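May, folding bench

Bindu Ramasamy wants the Stenham fold written up as our standard for the small cloths. I'm not convinced yet. Her notes say 30 folds with only 2 redone, but she did them all herself, on the same cloth, and by the end it had creases in all the right places. Of course it folded well. I'd like to see it on one straight out of the wash pile.

Did 5 this morning from the Catden batch. Three came out square. The other two crept sideways when I smoothed them, and I ended up pulling the corners back by hand, so I'm counting those as failures whatever the sheet says. Smoothing from the middle was supposed to cure this. I can't see that it does much.

Also not sold on the Hallo spray. The label promises fewer wrinkles, and I could find no difference between sprayed and plain. Bindu says I used too little. Maybe.

Table needs a wipe before anyone starts again. Specks on the white top, and a faint pinkish spot I don't like next to clean laundry.

Afternoon, blue cloth

Laid flat, no spray. Soft wrinkles left in on purpose, long side kept clear so the edge can be checked before the first fold.

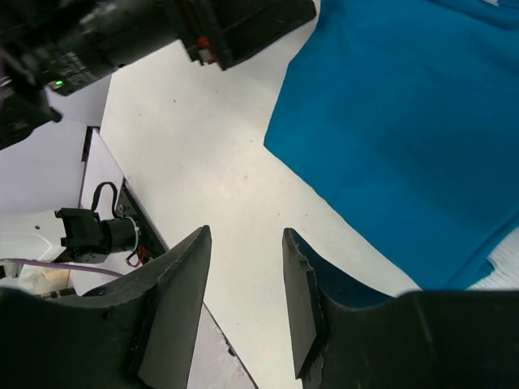
To do

Ask Varghese for unwashed cloths from the same lot. Leave the write-up alone until someone other than Bindu has done 30.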